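3.2 Length of stay and placement outcomes

Records were obtained from two municipal shelters, Urnimura and Zirkwood, for all dogs admitted during the study period. After removal of duplicate entries and of animals returned to a known owner within the legal holding time, 2,556 dogs remained for analysis. Age was taken from the intake form and grouped as under one year, one to seven years, and over seven years. Coat color was recorded by intake staff and was not checked against photographs.

Dogs over seven years of age stayed longer than younger dogs at both sites. The difference was larger at Zirkwood, where adoption fairs were held only in warm months and where older dogs were seldom taken to them. Small dogs left sooner than large dogs in every age group. Coat color had a weak effect that did not hold once size and age were entered in the model. 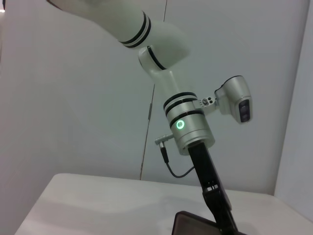 Figure 4. White robotic arm with a green ring light on the wrist module.

Returns were treated as a separate outcome. A return was counted when the adopter brought the dog back to the same shelter for any reason other than a medical emergency. About 700 adopters completed the Szekeres Household Survey at the time of placement, and their answers were matched to later return records. Previous experience with dogs was linked to fewer returns, but only among adopters of dogs over one year old. The presence of children in the home showed no clear link in either direction.

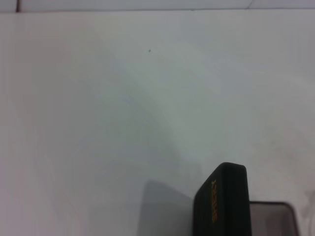

Behavior at first meeting was scored by two observers using the Clunditz scale, which rates approach, posture, and tolerance of handling. Agreement between observers was good for approach and fair for posture. Handling scores were lower for dogs tested on a raised surface — a plain white tabletop with a smooth finish — than for dogs tested on the floor, and the two sets were therefore not pooled. Scores from December were left out of the Zirkwood series, as the meeting room was closed for repairs and tests were held in a hallway.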